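"The onions told us in November that it would be a short year"

The storage onion season in the Grinitside district is winding down earlier than growers there are used to, and Anselmo Quintana, who has been packing and shipping onions from the valley for 26 years, is in no great hurry to complain about it. He would like to have more to sell, of course - who wouldn't, with buyers calling before breakfast - but he says the crop that did come in has been a pleasure to handle.

"People hear that volumes are down and they think the onions must be poor," he says. "It was a dry summer and the bulbs stayed on the small side, that's all. The skins are beautiful. I have opened bins from the back of the store this month that smell as sweet as the day we filled them, and I can't say that every year."

His company, Dralura, brought in 3361 tons of yellow and red onions last fall, grown on its own land and by a group of neighboring farms that have delivered to the same packhouse for as long as most of them can remember. In a generous season the last of the yellows would still be going out when the new crop is knee-high. Quintana expects to be sold out well before then, with the reds finishing first.

"The reds are nearly spoken for," he says. "We have two customers who take them every week, rain or shine, and I made up my mind early on that I would look after those two before I started chasing anybody new. You can get a better price for a week or so by running around, and then the phone goes quiet and you wish you hadn't."

Prices have been firm since the turn of the year, particularly for the medium sizes that go into net bags for the supermarkets. Jumbos are another matter. There were few of them to begin with, and the restaurant suppliers who like them for rings have had to accept something smaller or pay for the privilege.
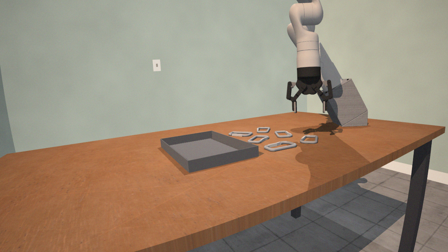
By Diễm Âu
12 March 2022

Freight is the part of the conversation where Quintana's good humor wears a little thin. A truck to the coast that he used to book with a day's notice now has to be arranged a week ahead, and the rate may change in between. Pallets have gone up, net bags have gone up, and the cartons he uses for export arrived so late last fall that the first loads had to wait for them.

"I had onions, I had a buyer, I had a driver drinking coffee in my office, and I had no boxes," he says, laughing now. "He was a very nice driver. We talked about his daughter's wedding for most of the morning. But you can't send a wedding to the customer."

Planting for the coming season is already on everyone's mind. The ground is in good shape after a mild winter, and the first fields of Nivau, a yellow variety the growers have come to trust for its long keeping, should be sown as soon as the soil warms up. Alongside it there will be a larger area of Afolabi, a red that Quintana tried on a single field two seasons ago at the urging of one of his younger growers.

"I was not easy to persuade," he admits. "I have seen so many red onions that looked wonderful in the catalog and were soft by Christmas. But we kept a few bins of it right at the back, where I would forget about them, and when I finally remembered they were as hard as baseballs. So this year it gets 19 acres, and we will see whether it was the variety or only the weather being kind."

Water will decide a good deal of it. The reservoir is fuller than it was a year ago, though the growers have been told not to expect a full allotment until the snow in the hills has been measured for the last time this spring. Several of the farms have put in drip lines over the winter, and Quintana thinks more will follow once they see how evenly the bulbs size up. He has drip on the older half of his own land and says he should have done it sooner, as his wife has been pointing out for years.

He doesn't expect the total area in the valley to change much. One or two growers have been tempted by grain, with prices where they are, and he can't blame them, but onions need a long rotation anyway and a field that goes to wheat this year will come back. What he would like to see is a little more patience at harvest. Last fall some lots were lifted before the necks had properly dried, and those were the ones that had to be sold first.

"It's always the same, you see rain in the forecast and you get nervous," he says. "I get nervous too! I walk up and down the field like my father did. But if you can stand it for four more days, you'll be glad of it in February."

Dralura will keep packing yellows five days a week for as long as the store holds out, and expects to have its first sets of the new season ready for visitors to look at when the fields green up.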